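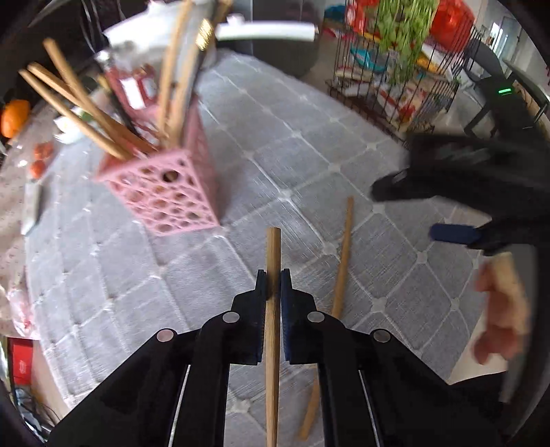 Our grasp detector keeps merging two chopsticks into one, and I have run out of people to blame. It's the Broria segmentation node feeding a stock antipodal planner. With one stick held upright in the jaws and another lying on the cloth just to the right, the mask comes back as a single fat wedge, and the planner then proposes closing on the middle of it. Pale wood on a light grey cloth with a lattice of white lines probably doesn't help. Depth is hopeless on anything that thin. I've tried dropping the voxel size to 4 mm, to no effect except fan noise. Is there a sane setting, or do I start labelling?

– gilten_dave

**Ozan Kaplan**

Stop using depth for this. Mask on colour, skeletonise, fit line segments and split wherever two directions differ by more than 12 degrees. Then throw away any segment that runs up between your own finger pads, as you already know where those are from the kinematics. Watch the cloth pattern – those diagonals will give you lovely false chopsticks until you set a minimum width. I did label in the end: 700 crops, and the splits got much better. The wrists did not.

**sarnari_fan**

Have you tried a plain tablecloth?

**Güneş**

What Ozan said, but check your mask node isn't running a closing filter first. Ours was on by default with a kernel of 27 pixels, and it glued together everything we owned. Set it to zero and look at the raw mask before you label anything.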